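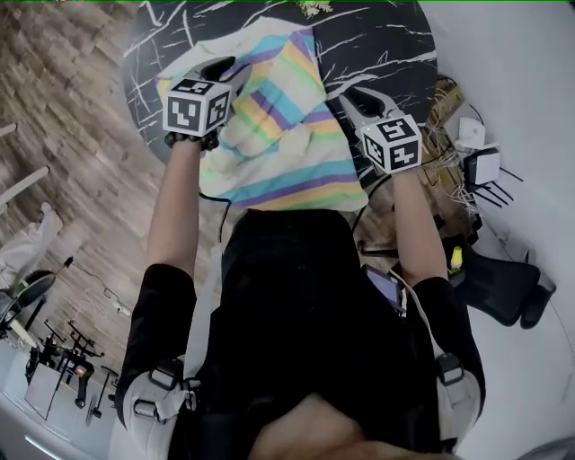
4.2 Recipe cost and the choice to craft

The previous section dealt with how recipes are found. We now turn to what players do once they know a recipe, and in particular to the cases where they have the materials and still do not craft the item. We call these held recipes. A recipe counts as held if the player has opened its entry at least once, owns every listed ingredient at the same moment, is within reach of the right station, and leaves without using it.

The data come from the Requena server logs, using the item tables as they stood on 2 Feb 2018. Those tables list 674 craftable items. We left out 56 of them that can only be made during seasonal events, as the event stations are open for a few days and most players never see them. Items that can be bought from a vendor as well as crafted were kept in, with a flag. The logs record every change to an inventory and every station opened, but they do not record what the player was looking at on the screen, so "opened its entry" means that the recipe was selected in the list and nothing more.

We first expected price to explain most of the held recipes. Requena gives each ingredient a fixed sale value, and the cost of a recipe can be taken as the sum of those values. On this measure the expensive weapons should be held more often than the cheap ones, and they are, but the relation is weak. Several of the most costly spears and hammers are crafted almost as soon as the last bar is smelted. By contrast, a group of mid-priced accessories is held for many sessions, even by players with full chests.

A better account is given by what we call competing use. Some ingredients appear in one recipe only. A player who has gathered them has nothing else to do with them except sell. Other ingredients, such as the soul drops and the second-tier metal bars, appear in a large number of recipes, and spending them on one item puts off another. Held recipes cluster strongly around these shared ingredients. The pattern remains when we compare recipes with the same total cost, and it remains when vendor items are removed.

Quantity on hand matters too, though in a way that depends on the stack limit. The limit for bars is 1000 per slot. Players who are close to a full slot craft more freely than those with half that amount, even when the recipe asks for fewer than 20 bars and either player could afford it many times over. Cabello reports a similar effect for ammunition in Promport, where the limit is 2000, and suggests that players treat a full slot as the normal state and anything above it as free to spend. Our results fit this reading but do not test it directly.

Station placement had a smaller effect than we had thought. Players who keep their anvils, furnaces and looms in one room craft more often per visit, but they hold the same recipes as everyone else. Walking distance changes when an item is made and has little bearing on whether it is made at all.

One limit of the measure should be noted. Crafting in Requena is a single click. There is no step in which the player handles the parts, and so no point at which a half-finished item can be dropped or put aside. Cloth recipes show this well: the loom turns thread into a finished banner at once. Work with cloth at an actual tabletop needs both arms held out over the piece (Figure 4), and stopping halfway is always possible. Karkus, which has a timed crafting bar that can be canceled, would be a closer match, and held recipes there would have to be split into those never started and those started and canceled. We did not have access to logs of that kind.

A second limit is that the item tables change. The March update lowered the bar cost of nine weapons and moved two accessories to a different station. We did not include sessions played after the update in the main analysis. A short check on later sessions showed that the nine weapons were held less often than before, but so were several weapons whose recipes had not changed — all of them used the same bars. This is what competing use would predict, as a lower price in one recipe frees bars for the others.

Maite Cabello supplied the script used to match station visits with inventory states. The grouping of ingredients by number of recipes follows the Tratard item list, with corrections where the list and the server tables disagreed. Section 4.3 looks at whether players who hold a recipe for a long time go on to craft it or sell the materials.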